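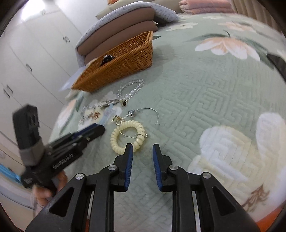 Dewan Residence Services, Guest Housing Office

Frequently Asked Questions: Bedding and Linen

Is bed linen provided?
Yes. Each guest receives one set of sheets and one blanket at check-in. Towels are not included.

How often may linen be exchanged?
Every 12 days, at the counter in Norkon Hall. Used sheets must be returned at the same time.

May I bring my own mattress cover?
Yes, if it fits a single bed.

What if an item is missing or torn?
Please call extension 1335 within two days of arrival. Requests for an extra blanket are handled by Boglárka Lengyel.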